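The Surnumby Reading Service has lent books by mail to rural households for eight years. Its director, Alina Surdu, met with us on 27 February 2019 to discuss the coming change in loan periods.

"Readers asked for more time, and the request was a fair one," Ms. Surdu said. Loans of six weeks will be extended to 90 days in March. Large-print titles are included.
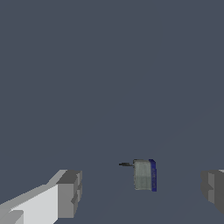
Traian Zamfir expects the longer period to leave popular novels out of reach for much of the winter, and he would have kept the old limit for new titles. Ms. Surdu accepts that waiting lists may grow. "We will buy second copies where the budget allows," she said. Renewal requests should still be made in writing.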